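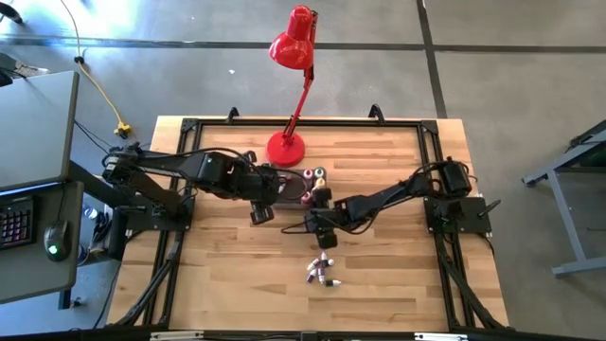 Why does the follower arm lag behind my hand when I record a demonstration?
The usual cause is the smoothing filter, which ships at 30 and is meant for people who drink a lot of coffee. Set it to 3 under Teleop > Follower and restart the session.

Ticket 558
Product: Hitero bimanual kit, Celeo recorder
Opened by: Afaf Aoun
Assigned to: Kyrylo Levchenko
Status: Waiting on customer

Afaf Aoun, May 26, 2021
Task is vials into the tray, both arms, 20 demos. Left arm follows me fine. Right arm follows me the way my teenager does. I close my fingers on the leader, and the gripper closes after I've already lifted. I have now taught it, with great consistency, to pick up air.

Kyrylo Levchenko
Sorry about that. Is the filter the same on both sides? The settings page only shows the left one until you scroll.

Afaf Aoun
Left 3, right 30. Who scrolls? Changed it. Arm motion is good now, gripper is still late.

Kyrylo Levchenko
The gripper has its own filter. It's in the Sakance config file, last line, spelled "griper_smooth". Please don't fix the spelling, the December release looks for it that way.

Afaf Aoun
Of course it does. Do I have to throw out the old demos?

Kyrylo Levchenko
Right arm ones, yes. Send me one new recording before you do the full set.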